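How to clean a loose glass or clear plastic panel without streaks

By Marcelino Teixeira
March 2019

Many things at home have a panel which comes off: the lid of a display box, a shelf from a cabinet, the cover of a record player, the door of a small showcase. People clean them in place, with a spray and kitchen paper, and then they see lines when the sun comes in. I did the same for years. Now I take the panel off and clean it on a table, and it takes me less time.

What you need

A table, if possible white or covered with a white sheet
Two microfiber cloths, washed without softener
A bowl of warm water
Dish soap, the plain kind
A soft brush, for example an old make-up brush
A dry towel to put under the panel

You do not need a special product. I tried the Fodska spray and the Nernus wipes, and both left a thin film on my tinted panel which I could see only from the side. For 300 ml of water I use two drops of soap. If you use more, you will be rinsing for a long time.

First find out what it is made of

Glass and clear plastic can look almost the same, above all if they have a tint. Tap it softly with a fingernail. Glass gives a high, short sound and plastic a dull one. Glass is also heavier and feels cold in the hand. If you still have a doubt, treat it as plastic. Never use alcohol, ammonia or window cleaner on plastic, and never rub it when it is dry and dusty.

Step 1. Take off the dust

Put the towel on the table and lay the panel flat on it. Brush the dust from the center to the outside. Do not press. Turn the panel and do the other side. Shake the towel outdoors before you put the panel on it again, or you will lay it on the same dust you just removed.

Step 2. Wash

Wet the first cloth, squeeze it well and wash in straight lines, from left to right. Then rinse the cloth and go from top to bottom. I do not make circles, because on a tinted surface the circles stay visible.

Some panels have a thin line a little inside the edge, which goes all the way around. If you can feel the line with your nail, soap will collect there. Fold the cloth over one finger and follow the line slowly, and go carefully around the corners.

Step 3. Rinse and dry

Change the water in the bowl and pass the wet cloth again, this time without soap. Dry immediately with the second cloth. Do not leave it to dry in the air - the water here is hard and every drop makes a white point.

Step 4. Look at it standing up

When the panel lies flat you do not see much. Lift it by the edge, near a corner, and hold it upright a little above the white table, with a lamp to one side. 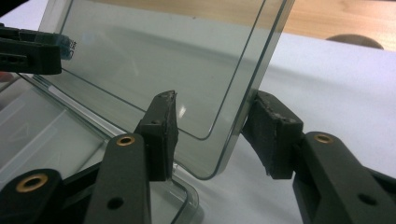

Tilt it slowly, a few degrees forward and back, so the reflection of the lamp travels over the whole surface. Where the reflection is clean and sharp, the panel is clean. Where it becomes cloudy or shows small lines, there is still soap or grease. Breathe on this place and wipe with the dry cloth. Then look through the panel at the white table. Fibers and hairs are easier to find in this way.

Do not forget the edges. Thick edges catch a lot of light and any dirt on them is visible from far. I wipe them last, with a dry corner of the cloth, and after that I touch only the edges.

Step 5. Put it back

If the panel stands in a groove, clean the groove first with the brush. Lower one corner slowly and then the other. With glass, do not let a corner hit the table, because corners break before anything else does. If you must store it, put it upright at almost 90 degrees against a wall, with a folded towel below and a paper sheet in front. The felt strips from Kendard are good under the bottom edge. The ones from Frota lost their glue in January, after one winter.

Small scratches

On glass, leave them. On plastic, a polish for acrylic can help if your nail does not catch in the scratch. Try it first near the border.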